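3. Le bois clair dans l'espace domestique : éléments pour une lecture des veinages

Figure 1. Plateau de table en bois clair au veinage long et ondulé, avec un tissu plié posé dessus.
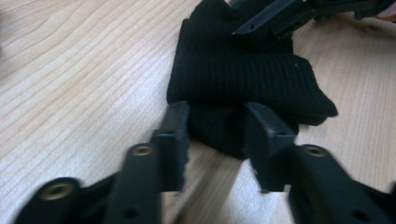 3.1. Ce que l'on demande à une table

Il nous faut commencer par une évidence que la littérature sur le mobilier traite souvent un peu vite : une table n'est presque jamais regardée pour elle-même. On y mange, on y plie le linge, on y étale le courrier de la semaine, et c'est au détour de ces gestes que l'œil finit par rencontrer le bois. Les personnes qui ont bien voulu nous recevoir chez elles, et que nous remercions ici de leur patience comme de leur café, parlaient d'ailleurs plus volontiers de ce qui se passait autour du meuble que du meuble lui-même. Il fallait du temps, et parfois un long détour par l'histoire d'un déménagement ou d'un héritage, pour que vienne enfin un mot sur la couleur ou le dessin des fibres.

L'enquête repose sur 500 questionnaires, recueillis dans quatre quartiers de Zotside, et sur 40 entretiens menés à domicile à partir du mois d'août. Nous avons gardé volontairement une grille très ouverte, quitte à nous retrouver avec des réponses inégales, certaines tenant en trois mots, d'autres débordant joyeusement dans les marges.

3.2. Le vocabulaire des habitants

Le menuisier dispose d'un lexique précis : fil, ronce, maille, moire, contre-fil. L'habitant, lui, emprunte à tout ce qui l'entoure. Dans nos entretiens, le veinage est tour à tour une rivière, une dune, des cheveux, une carte ancienne, un fond de crème brûlée. Une participante nous a longuement décrit la surface de sa table de cuisine comme « du sable après la marée », et nous avouons avoir eu, depuis, bien du mal à voir autre chose dans les bois de ce genre.

La figure 1 donne une idée de ce type de surface. Les lignes y montent en diagonale et des bandes étroites, d'un ton orangé, traversent les zones plus crémeuses. C'est précisément ce mélange que les répondants qualifient de « vivant », adjectif de très loin le plus fréquent dans notre corpus, et qui désigne tantôt l'irrégularité du dessin, tantôt la chaleur du ton, tantôt les deux à la fois sans que l'on puisse toujours démêler la part de chacun.

À l'inverse, les plages lisses, où le grain se fait discret, sont dites « calmes », « reposantes », et plus rarement « froides ». Il serait tentant d'en tirer une opposition bien rangée entre deux familles de goûts. Nos données ne s'y prêtent guère : beaucoup de participants aiment les deux, sur le même plateau, et certains nous ont confié choisir leur place à table selon la portion de bois qu'ils auraient sous les yeux.

3.3. Le tissu et le bois

Reste la question du textile, que nous n'avions pas prévue et qui s'est imposée d'elle-même. Nappes, chemins de table, torchons et serviettes occupent une large part des récits. On couvre pour protéger, bien sûr, mais on découvre aussi, pour les invités ou pour le simple plaisir du dimanche matin. Les échantillons prêtés par l'atelier Gratholm, présentés nus puis partiellement couverts, ont suscité des commentaires nettement plus riches dans le second cas, comme si le voisinage de l'étoffe rendait le bois plus facile à dire.

Nous avons repris ici le protocole Munent, en le ramenant à six échantillons afin de ne pas lasser nos hôtes. L'indice de Giannakopoulos, que nous employions au départ pour classer les contrastes de teinte, s'est révélé mal adapté aux bois très pâles et n'a pas été conservé dans l'analyse. Les appréciations données dans la section suivante sont donc celles des habitants, reproduites avec leurs hésitations et leurs repentirs, et regroupées par pièce de la maison.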